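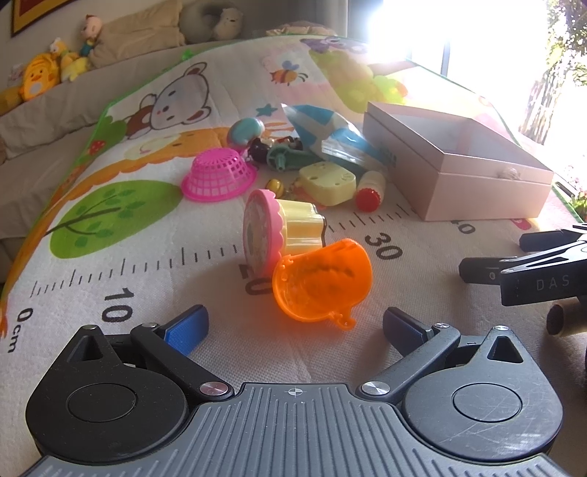 The question of how a household should store its toys has occupied me for longer than I should care to admit, and this entry sets out the arrangements now in force at our address. Previous entries have dealt with the airing cupboard and with the hall. The play mat presents a different order of difficulty, as everything placed upon it tends to collect in one heap within the hour. A toy cupcake with a pink top will be found lying against an orange cup, a block shaped like cheese will be lying under a packet, and a pink basket, which one might suppose would contain some of these things, will be upside down beside them. Such a heap cannot be put away as a single item. It has to be sorted first, and the sorting has to be simple enough to be done at the end of the day by whoever is in the room.

Until June we relied upon one large trunk. It was purchased from Trelleck when we moved house, and its capacity was generous, but the depth of it was a mistake. Small items went to the bottom and remained there. On emptying it I recovered two pieces of a wooden puzzle which had been declared lost the previous winter, together with a teaspoon and the instructions for the boiler. The trunk has been transferred to the landing, where it holds blankets and gives no trouble.

The present system recognises four classes of toy. The first is play food and anything that goes with it, including cups, plates and baskets. The second is figures and animals. The third is building pieces. The fourth is entitled "Sundry" and covers whatever does not belong to the other three. I had hoped to do without a fourth class, and for the first fortnight I attempted to do so, with the result that a plastic whistle was moved between boxes on a daily basis. Readers who intend to adopt a similar scheme are advised to provide for sundries from the outset and to make that box the smallest.

As regards containers, I considered a set of stacking drawers by Kravets and a canvas unit sold under the name Gatance. The drawers were well made, although the runners were stiff and a small child could not have opened them without assistance. The canvas unit sagged. In the end I decided upon plain cardboard boxes, open at the top and no deeper than a forearm. A gift box serves this purpose very well once its contents have been handed over, and I would encourage anyone to set aside the sturdier ones after a birthday.
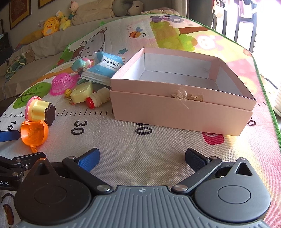

A box chosen for this duty should be wide enough for two hands to enter together, and it should be able to stand on the mat itself during tidying. This last point is of some importance. When the boxes were kept on the shelf and the toys were carried to them, a good number of items were put down along the way and forgotten. When the box is brought down to the toys, the work is completed in a few minutes and the shelf is visited only once. Pale linings are preferable, as small things show up against them. Ribbon and other trimmings may be left on if they are firmly attached, but anything that sheds should be removed before the box enters service.

Baskets made for play are a separate matter. Ours belongs to the play food and is treated as a toy in its own right. I did try using it as storage within storage, so to speak, with the smallest pieces placed inside it and the whole then lowered into the box. It was tipped out every morning before breakfast. It now goes in empty and on its side.

Packets and wrappers require a firm rule. In this house a packet that is wanted for playing shops is counted as play food and kept with it, provided that it is clean. A packet that is not wanted goes in the bin the same evening. Small round items, such as balls, beads and rings, are gathered before anything else, for the reason that they travel. I make a circuit of the edge of the mat and then look beneath the settee.

My brother-in-law, Karthik Dissanayake, has asked whether labels would be of benefit. Labels were tried. The youngest member of the household does not read, and the eldest does not consult them – I refer to myself. A picture cut from a magazine and glued to the front of each box has proved more useful, although the picture of a loaf has been mistaken for a hedgehog and I am obliged to replace it.

The mat is shaken out of the back door at the end of each week and wiped with a damp cloth and a little washing-up liquid. It is then left over the banister until dry. I would not recommend folding it along the same line each time, as our previous one developed a crease which never lay flat again and over which more than one tower came to grief.

There remains the matter of the bath toys, which have not been brought into the scheme and are at present housed in a colander. They will be dealt with in a later entry, once I have decided what is to be done about the tap end.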